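Notebook, cloth bench
September 2026

Black cloth again, out of the Zanen lot. Washed in May, in the drawer since then. Size on the tag is 117 cm on the long side and I get the same with the tape.

Wanted to know how it hangs when held by the two top corners. The top edge gathers into strands toward each corner and sags between them in a shallow U. The lower part stays flat on the terrazzo top, with fairly straight edges.
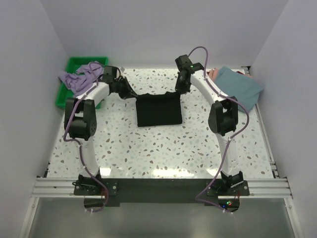

Photo: A. Arrieta / Melura workshop

Abilio thinks the sag comes from the weave and wants to try the heavier Kelo cloth the same way. Fine by me, but one cloth at a time – last time we mixed up the tags and lost an afternoon.

Up close there is a fine diagonal line to the weave, like a twill. I had it in the stock book as plain weave, page 188, so that needs correcting. In the close view the color comes out a dark gray-green, so don't sort by color from the pictures. One speck of lint as well. Lint roller is in the second drawer, please put it back there.

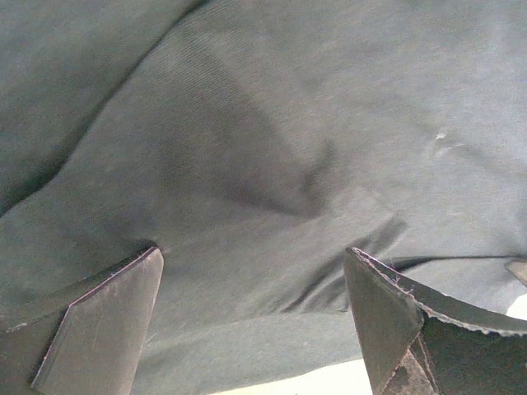

Weave and creases, close up. Lint speck on the right.

To do: press the cloth before the next round, low heat, no steam. Ask Ó Súilleabháin for 4 more of the same lot. Weigh one before and after pressing – scale needs new batteries.

E. Collado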